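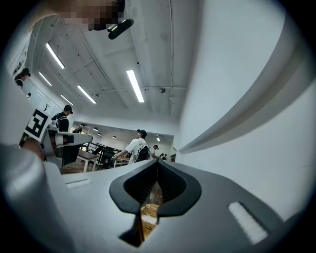

Golden-brown weave or grain, seen at very close quarters.

I had come to the Tosolano open day for the chairs, and stayed for a tissue box. The walk from the station is 679 steps according to my phone, most of them uphill, and the coffee at the top comes from Jirkitz and tastes like December.

Rimantas Laur met me at the door with a badge that said Mikuš. I wore it all afternoon and answered to it twice.

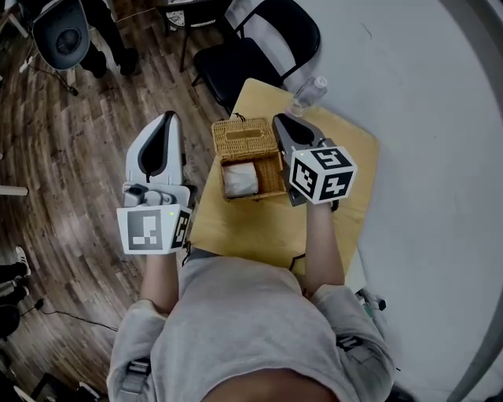 Reading time: 1 min

The box is straw-coloured wicker with a hinged lid, a little dark loop for a handle and a slot in the top. Open it and the tissues sit inside in their white pack, like a guest who has kept his coat on. The table is small and light, with enough room left for a bottle of water.

I have owned perhaps 60 tissue boxes, all cardboard, and never felt the lack of a lid. By four o'clock I was asking Rimantas the price. He didn't know, but offered me a Nusance catalogue of nearly 500 pages with no index. Wicker starts after bathroom mirrors.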